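De: Gus Alcantara
Para: lista Ostotik
Asunto: Re: [ostotik] Doblado de ropa: qué falta antes de Lenihan
Fecha: martes, 22 de noviembre de 2022

Hola a todas y a todos:

Contesto debajo del mensaje de la coordinación, punto por punto, y al final añado dos asuntos que no estaban en la lista. Pido disculpas por la longitud. En español escribo despacio y me cuesta más ser breve que ser largo.

La coordinación de Pallell escribió:
> Buenas:
> Antes de la reunión necesitamos saber cómo va el grupo de doblado. En
> la hoja compartida vemos 304 grabaciones, pero en la carpeta del
> servidor hay menos. ¿Cuál es el número bueno?
> También nos falta la descripción de la tarea, tal como la pide el
> reglamento de Lenihan: prenda, posición inicial, posición final y
> criterio de éxito. El año pasado nos quitaron puntos por entregarla
> confusa y no queremos repetir.
> Y una tercera cosa: en Rinduldale preguntan si pueden usar el mismo
> procedimiento con sus alumnos de primer curso. ¿Es fácil de aprender?
> Por favor, contestad a la lista y no en privado, así queda archivado.
> Saludos

El número bueno es 283. La diferencia viene de las grabaciones que retiramos después de la revisión. En la hoja siguen apareciendo porque yo no quise borrar las filas: prefiero que se pueda leer el motivo al lado de cada una. En la mayoría el motivo es el mismo, una mano que tapa la prenda durante el agarre. En otras, la persona empezó a mover la tela antes de que la grabación estuviera en marcha, y entonces falta la posición inicial. Voy a añadir una columna que diga "válida: sí / no" y la suma la hará la propia hoja.

Sobre la descripción de la tarea, he escrito un borrador. Trabajamos con las dos pinzas de mano, una en cada mano, sobre una superficie cubierta con tela estampada. La prenda se extiende en el centro y la ropa ya doblada queda apilada al fondo, a la izquierda. Esta pila no se toca durante el ejercicio, pero se deja a la vista, porque en una casa de verdad siempre hay otra ropa cerca. 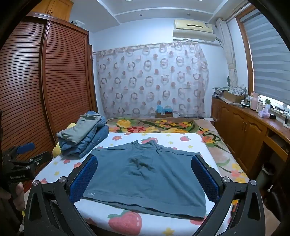
Borrador para el reglamento

Prenda: una sola, de color verde azulado liso, con un logotipo blanco pequeño cerca del borde inferior.

Posición inicial: extendida, sin doblar, con el borde inferior hacia la persona. Se aceptan arrugas en el centro. En agosto las alisábamos con la mano antes de cada intento, y el modelo aprendió solamente prendas perfectas; con la primera arruga ya no sabía dónde agarrar.

Posición final: doblada en rectángulo, con los bordes hacia dentro, en la misma zona de la superficie donde estaba.

Criterio de éxito: ninguna parte de la prenda sobresale del rectángulo más de lo que mide la almohadilla azul de la pinza. Elegimos esta medida porque está siempre presente en la grabación y no hace falta una regla. Si el jurado de Lenihan quiere centímetros, la medimos y lo escribimos en centímetros, no tengo inconveniente.

Tiempo máximo: 20 segundos por doblez. Aquí tengo una duda. El reglamento dice "por acción", y yo no sé si para ellos un doblez es una acción o si lo es la tarea completa. ¿Alguien puede preguntarlo? Mi mensaje de la semana pasada no recibió respuesta y no querría parecer insistente.

Fin del borrador. Corregid todo lo que os suene raro, también las preposiciones.

Sobre Rinduldale: sí, pueden usarlo, pero yo no diría que es fácil. Se aprende pronto a abrir y cerrar las mordazas. Lo que cuesta es dejar de pensar con los dedos. Cuando doblamos ropa con las manos, los dedos corrigen muchas cosas pequeñas sin que nos demos cuenta, y con la pinza hay que decidir antes por dónde se entra. Mi consejo para los alumnos de primero es empezar con un paño de cocina, después una toalla pequeña, y solo entonces una prenda con costuras. En nuestro grupo empezamos directamente por la ropa y perdimos bastantes tardes.

Hay otra dificultad que no está escrita en ningún sitio: el borde doble. En la parte inferior de muchas prendas la capa de delante y la de detrás se separan un poco, y si la mordaza entra entre las dos, se levanta solo la de arriba. El doblez sale torcido y hay que repetir. Pedimos a cada persona que baje la punta hasta tocar la superficie antes de cerrar. Es lento, pero se ve claramente en los datos quién lo hace y quién no.

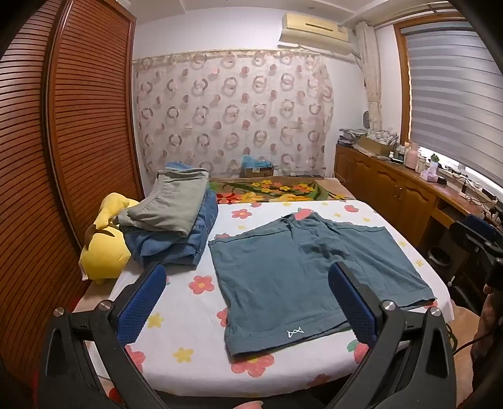

Los dos asuntos que faltaban. El primero es la luz. Trabajamos junto a una ventana con la persiana enrollable bajada, y por abajo siempre entra una franja muy clara. Según la hora, la exposición cambia en mitad de una grabación cuando la persona se gira un poco hacia ese lado. Propongo anotar la hora de cada sesión en la hoja y no intentar corregirlo por ahora. Si después vemos que el modelo falla más por la tarde, tendremos con qué comparar.

El segundo es el estampado de la tela. Alguien del grupo de visión propuso cambiarla por una tela gris lisa, para que la segmentación sea más limpia. Yo votaría en contra. Las flores y las fresas molestan al programa, de acuerdo, pero una prueba hecha solo sobre gris nos diría muy poco sobre una cama o una mesa normal. Lo que sí podemos hacer es una serie corta con fondo liso y guardarla aparte — en una carpeta distinta, por favor, y con otro nombre — para saber cuánto de nuestro error viene del fondo y cuánto del agarre.

En cuanto a los cables: por favor, antes de empezar, comprobad que el cable de la pinza no pasa por encima de la prenda. No estropea la tela, pero al mover el brazo puede arrastrarla y entonces el doblez ya no es de la pinza. Tres de las grabaciones retiradas son mías y tienen este mismo defecto, así que lo digo también para mí.

Lo que necesito de vosotros antes de la reunión:

— las correcciones al borrador, en esta misma lista;
— la respuesta de Lenihan sobre la palabra "acción";
— que alguien con permiso de escritura en el servidor mueva las grabaciones retiradas a su propia carpeta, sin borrarlas. Yo solo tengo permiso de lectura.

La hoja queda abierta para todos hasta entonces. Si cambiáis una fila, poned vuestras iniciales al lado.

Un saludo cordial,
Gus Alcantara
Grupo de doblado, proyecto Ostotik
Club de robótica Pallell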